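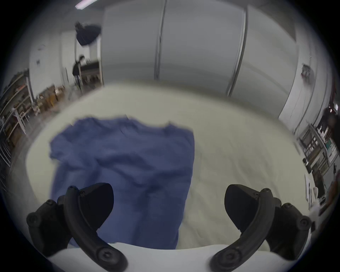 Automation and Everyday Work
Handout 6: Laundry, and what "can do" means

Read before the seminar. Bring your answers to the two tasks at the end.

1. Where we are in the course

Handouts 4 and 5 dealt with machines that do one job in one place: the dishwasher, the bottling line, the car body welder. All of them work by having the world arranged to suit them. Plates go in a rack and bottles arrive upright. We now turn to work where the world hasn't been arranged, and laundry is the usual starting point.

The question for this handout is narrow. Can a machine take a T-shirt from a heap, lay it flat, fold it and put it on a pile, in an ordinary room, at a cost someone would pay?

2. Why cloth is hard

A mug has one shape. If a machine knows where the handle is and which way up the mug is, it knows nearly everything it needs. A T-shirt dropped on a table has no fixed shape. Drop it again and you get another. The hem may be under the sleeve, the collar may be inside the body, and the part you want to hold may not be showing at all.

Cloth also changes while you handle it. Lift one corner and the rest moves, and how it moves depends on the weight of the fabric, the seams, and how much it clings to the table. A person deals with this through touch and habit. Most of us can find a shoulder seam without looking.

Terms you should know for the seminar:

Rigid object: keeps its shape when moved (mug, brick, phone).
Deformable object: changes shape when moved (shirt, cable, dough, plastic bag).
Occlusion: part of the object hides another part. In a heap of washing most of the surface is hidden.
Grasp: the place and manner in which an object is held. Picking up one layer of cloth when two were meant is a grasp error, and a common one.

3. Breaking down the chore

Separate one item from the rest
Find two good points to hold
Spread it flat
Fold
Stack

Students tend to think of folding as the difficult part. In the work covered by this course, the fold itself is the best solved. Once a shirt is flat and face down, its outline is known and the moves can be fixed in advance. Spreading takes the most time and fails most often. Separating comes second, mainly where garments are tangled or a sock is inside a trouser leg.

Stacking looks trivial and gets left out of many demonstrations. Check for it. A folded shirt that falls open on its way to the pile hasn't been folded in any useful sense.

4. How the machines are taught

Older systems were programmed step by step. An engineer wrote rules for finding corners and rules for what to do next. They worked on towels, within limits, and were slow.

The newer approach is to learn from people. Someone does the chore many times over while the movements of the hands and the view from a camera are recorded. This can be done by steering a robot from a distance, or by having the person hold a pair of grippers and do the job directly with those. The second way needs no robot arm during recording, so more people can do it in more places. What it gives up is the freedom of the bare hand. The person has to work with two fingers a side, and learns a different way of picking up a hem.

Both kinds of recording share a difficulty. The model learns what it was shown. If every session starts on a clean, flat table with one garment, the model has seen little of bedroom floors. 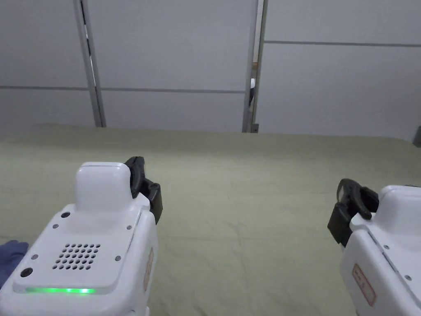

Zuzana Kuruc objects that this is asking too much too early, and that a machine which needs a clear table is still worth having if clearing the table takes a minute and the folding takes forty. People already sort their whites and empty their pockets for the washing machine, she says, and no one claims the washing machine doesn't work.

It is a fair point and you should be ready to discuss it. It moves the question from "can it do the chore" to "how much of the chore is left over". The washing machine took over the scrubbing and left the sorting, hanging and folding. A folding machine that leaves the sorting and the untangling may still sell.

5. Worked case: the Nunidport trial

Nunidport is a commercial laundry handling workwear and hotel linen. It tried a two-armed folding station, supplied by Conen, on staff T-shirts only. Linen already went through a flatwork ironer and folder and wasn't part of the trial.

Shirts offered to the station: 3831
Folded and stacked without help: 2279
Stopped for a person to step in: the remainder

Work out the remainder as a share of the total before reading on.

You should have 1552 shirts, a little over 40 per cent. Of those, 336 were put down to two garments being picked up together. The laundry's notes don't divide up the rest.

Points to notice:

The trial counts a shirt as done only if it reached the pile, which is stricter than most published videos.
The notes give no time per shirt. Without that figure you can't compare the station with a worker.
One operator stayed beside the machine throughout. Her wages belong in any sum you do.
All the shirts were of one cut. Nothing follows from this about blouses, hoodies or fitted sheets.

The laundry did not keep the station. The manager, Hubáček, gave floor space as the main reason and the stoppages as the second.

6. The home compared with the shop floor

In a laundry, one task repeats all day and a person is near. Faults cost minutes. The floor is level, the light is constant and the staff can be trained to feed the machine properly.

At home the volume is small and the variety is large. The machine would have to earn its place on perhaps one load at a time, and a fault at nine in the evening falls to the owner. There is also the matter of safety around children and pets, which we cover in Handout 8.

On the other hand, a household may accept slowness. If the heap is dealt with by breakfast, it matters little that each shirt took several minutes. A shop floor can't accept that.

7. Position taken in this course

Single garments of a known type, on a table, with someone at hand: yes, with stoppages.
Mixed basket, no help, ordinary home: no, not yet.

You may argue otherwise in your essay, but use evidence that states how many attempts were made and what counted as success.

8. Tasks

Task A. Choose a chore at home other than laundry. Break it into steps as in section 3 and mark each step as rigid or deformable. Say which step you expect to fail most and why. One side of A4.

Task B. Find one video of a robot folding clothes. Note whether it has been speeded up, whether there are cuts, how the garment lies at the start and whether stacking is shown. Write down what you'd need to ask the makers.

Allow an hour for each. Bring paper copies, as the seminar room has no projector until March.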